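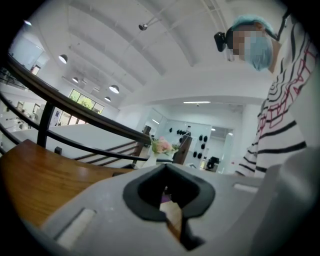 Glossy brown wood, Vesbridge open day, 2022-06-02.

The Dvorak furniture works opens its doors once a year, and I got there 15 minutes early to find 40 people already in line for the free coffee. Birdie Baptiste led our group through the finishing rooms at the pace of someone with a train to catch. We learned a great deal about varnish — more than I had budgeted for. Lunch was a cheese roll and a speech, and the speech was longer. The gift shop sells coasters. I bought 2, and I don't own a coffee table.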